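Tabletop clearance practice

Clearance practice (some people say "table rules", and I've heard "the Kernov habits" from folks who trained there) is the set of working conventions for setting out household objects in front of a robot arm. I've kept this entry going for a few years now, so you'll have to put up with my opinions along with the facts — I did warn everyone when I took it on!

Background

The practice grew out of the Cavstead kitchen trials, where Bernadette Cullinane was running arms over ordinary crockery and kept losing whole afternoons to bumped cups. Her first write-up was a page and a half long and mostly about bowls. Ravinder Fortin picked it up at Kernov, added the parts about grip width and lighting, and the combined version went out one September as Tang Note 3323, which is the number you'll still see scribbled on lab whiteboards. It isn't a standard in the legal sense. You can't be certified to it, and it doesn't replace a proper risk assessment or whatever your workplace safety regulator asks for. I think of it as good manners written down.

Spacing

The bit everyone remembers is the 50 millimetre rule: leave at least that much bare table on every side of the thing you want picked up, measured from its widest point. With a plate that means the rim, and with a mug you include the handle (I've seen grown adults argue over the handle). Neighbouring objects can go closer to each other than that, as long as none of them sits in the path the fingers will take. My own favourite layout is the target by itself in the middle and the rest of the dishes pushed out to the sides.
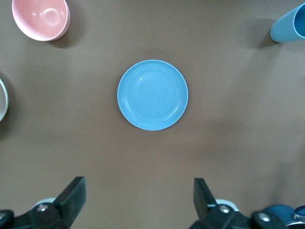
Approach and grip

Fingers should be fully open before the arm starts its descent, and they should stay clear of the target until the wrist has stopped turning. Plates are the awkward customers, being wide and low, and plenty of grippers can't span one across the middle. The note tells you to take them at the rim, with one finger inside and one outside, and to test the lift at low speed before you let the arm carry anything anywhere. Fortin wanted a limit of five tries per object before a person steps in and resets the table. Cullinane thought that was generous, and having watched a gripper chase a saucer toward the edge of a bench, I'm with her.

Surfaces and light

Choose a plain tabletop in a colour that none of your dishes share. Pastel crockery on a mid-toned table works a treat, while white on white is asking for grief. Light levels are set at 700 lux at the table, and the note asks you to record where the lamps are, as shadows from cups and bowls can look an awful lot like edges to a camera. Wipe the table between runs too. Crumbs count!

Criticism

The Warnum group has never liked the spacing rule and says so often. Their point is that real kitchens are crowded, so an arm that's only ever seen tidy tables will fall to bits at somebody's sink. Fair enough — though the note does say to start clear and bring the clutter in later, and I suspect most people stop reading before they reach that page. A revised section on stacked dishes has been promised, and I'll add it when I've got a copy in my hands.

Related entries
Rim grasp
Wrist camera placement
Reset procedures for shared benches
Cavstead kitchen trials

Last updated June 6, 2025
5 comments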